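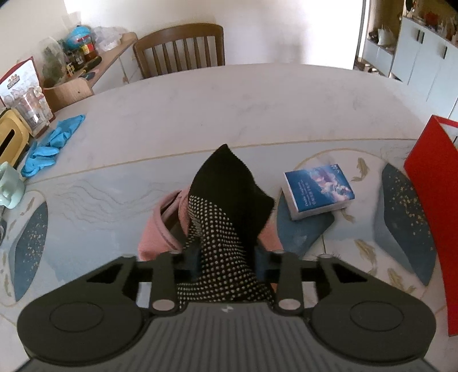
Kneath allotments get their water back, and I get my evenings back

June 15, 2018

We use cookies to make this site work properly. By carrying on reading you're agreeing to that. OK / Find out more

I've been going on about the water at the Kneath Lane allotments for so long that my own family leave the room when I start, so bear with me while I enjoy this: the taps are back on! All of them, even the awkward one down by the railway fence that never really worked in the first place.

For anyone who missed the saga, the old main under the centre path split last October and the whole site was shut off the same afternoon. Over the winter it hardly mattered. Then we had that dry spell in May and it mattered a great deal. I was filling milk bottles in my kitchen and driving them over in the boot, and I wasn't the only one. Noelia Barrios, on the plot next to mine, was doing the trip twice a day for her tomatoes (she's got 22 plants this year, which I think is showing off).

The new pipe runs along the Lokarville side instead of under the path, so next time something goes wrong they won't have to dig up the only bit of the site you can get a wheelbarrow down. There are 12 taps now, two more than before, and each one has its own shut-off. All 51 plots should be within one hose length of a tap, though I'd say mine is one hose length and a bit of a stretch.

I caught Jitendra Nigam, who looks after the lettings, by the gate and asked him what happens about the rent. "Everyone gets a bit knocked off next year's bill," he told me. "We're still working out how much, so please don't all ring me." I said I'd pass that on. Please don't all ring him.

Hosepipes are allowed from six in the evening, watering cans whenever you like. Sprinklers are still banned, and quite right too. If your tap drips, shut it off underneath and put a note in the box on the shed door with your plot number on it. The water will also go off for an hour or two at the end of the month while the last joints get checked, and there'll be a notice on the gate beforehand.

Idun Granström is giving away spare courgette plants from plot two, strong-looking things in big pots. Bring your own bag, and go soon, as I've already had three and I've got my eye on a fourth. The path itself is still a mess of stones and clay, so wear proper boots if you're coming in from the Kneath Lane end.

Contact us | Copyright 2018 Kneath Local News | Back to top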